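Section 2: Laying out the small parts

Right, you've got the Jondow spares box open and the main bag is out. Before you reach for the fixing strip or the labels, get all the small parts out on a mat and sort them. I know it looks like the dull bit of the guide (I skipped it myself the first time, and spent a whole evening in December with a torch hunting for a white tab about the size of a lentil). Twenty minutes here and the rest of the job goes along nicely!

I wrote these notes for the Goromus workshop and they've been scribbled over by Ratih Chin and Wajid Chaudhry, who have both unpacked more of these boxes than I have. Where they disagree with me I've left their version in.

What you'll want to hand

A large plain mat, in a middling colour such as brown or grey. White parts show up on it and so do the very dark ones.
The parts list from the lid. Check that yours is list 333. The older list has the same drawings but in a different order.
A soft pencil.
A few saucers or jar lids.
A clean paintbrush for dust.

2.1 Clearing the space

1. Lay the mat out and smooth it down with the flat of your hand, working from the middle. Paper mats like to curl, and if yours does, roll it the other way for a minute and try again. A slightly wavy edge does no harm.

2. Put your drink somewhere else. I mean in another room, if you're anything like me.

3. Open the bags one at a time, low over the mat, and let the parts slide out. Please don't tip! The round pieces roll and the flat ones skid, and Faisal Dhanial once found one in his turn-up on the bus home.

Caution: the bags have sharp corners where they've been heat sealed. Snip the corner off before you put your fingers in.

2.2 Rings and cylinders

4. Take the rings first. They're the easiest to spot and they take up the most room. Hold each one up by the rim and tilt it towards the light, so you can look along the little tabs. You want the tabs whole, with no white stress marks where they join.

5. If a ring looks fine, lay it flat. If you aren't sure, pencil a cross on the mat and put the ring on that, and come back to it at the end when your eye is in.

6. Stand the cylinders up on end. They stay put that way, and any band or print round the side is easy to read without picking them up again. 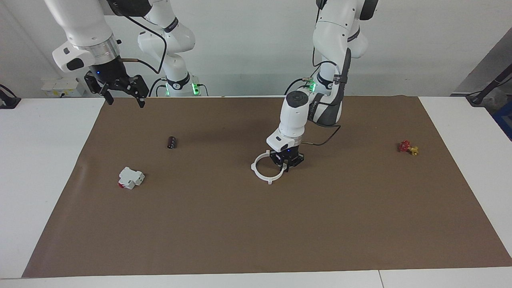 A white ring, tilted just above the mat, and a small dark cylinder standing upright with its light band near the top.

Note: leave a good hand's width between one kind of part and the next. It feels like a silly waste of mat at first, and then you start picking things up and you're glad of it.

7. Brush off any dust. Don't blow on the parts, however tempting it is (see the bus story, which began with a sneeze).

8. Tick off each kind on the list as you set it down. If something's missing, look inside the bag again before you write to anyone. Static holds the light bits against the plastic and they're very good at hiding there.

2.3 Half-rounds
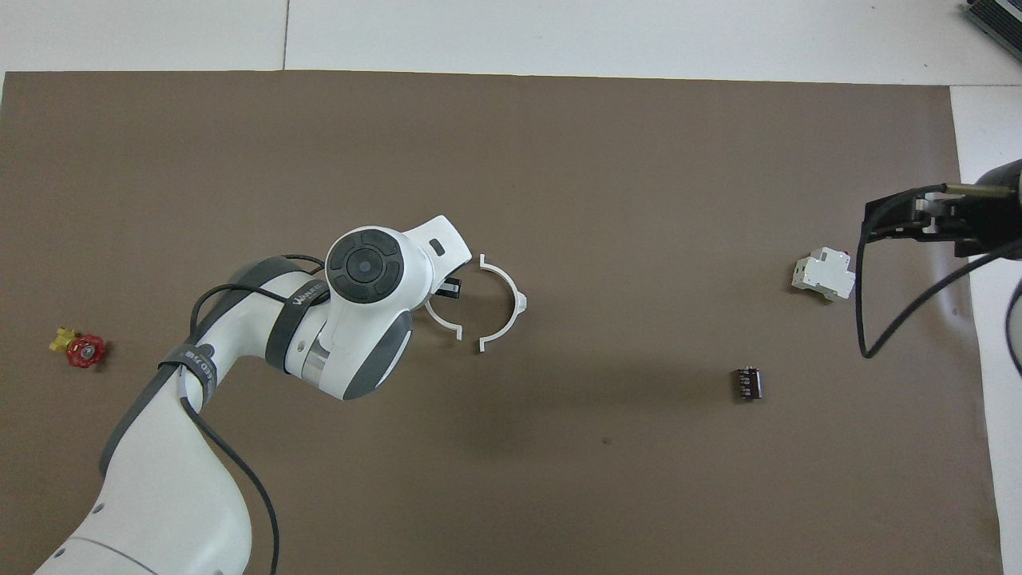 Half-rounds are where most people come unstuck, me included, so go slowly on this part. Don't try to push two of them together to see whether they belong. Lay them down near each other first, flat on the mat, and look at the curves. With a couple of white ones lying side by side like these, and the left-hand arc opening to the right, you can compare the tips by eye before you touch anything. Look at how wide each curve is, too. If one arc looks smaller than the other, turn it round and look again from straight above, as a low angle plays tricks on you.

9. Once you're happy that two halves go together, draw a pencil loop round them on the mat. On a fabric mat, use a saucer for each pair.

10. Any half without a partner goes at the top of the mat. Leave it there until all the bags are empty.

Caution: never glue a half-round at this stage. Ánh Khổng had to order code 1587 twice after a pair was stuck together the wrong way round, and the second one took ages to come.

Note: shadows. If you're leaning over the mat with a lamp behind you, your own hand will darken the very edge you're trying to see. Move the lamp to the opposite side from the hand you work with. I'm left-handed, so mine sits on the right.

2.4 If you have to stop halfway

It happens, the doorbell goes or somebody wants feeding. Put a clean tray upside down over the parts and leave everything where it is. Don't sweep the lot back into one bag! If the mat really must be cleared, use one envelope for each kind and write the list number on the front before you fill it.

Mostafa Lahlou takes a quick photo with his phone before he covers things up, so he can set it all out again the same way. I've started doing that too.

When every line on the list has a tick, go on to Section 3, Fitting the Cotosen strip. Keep the mat out, you'll want it for the screws.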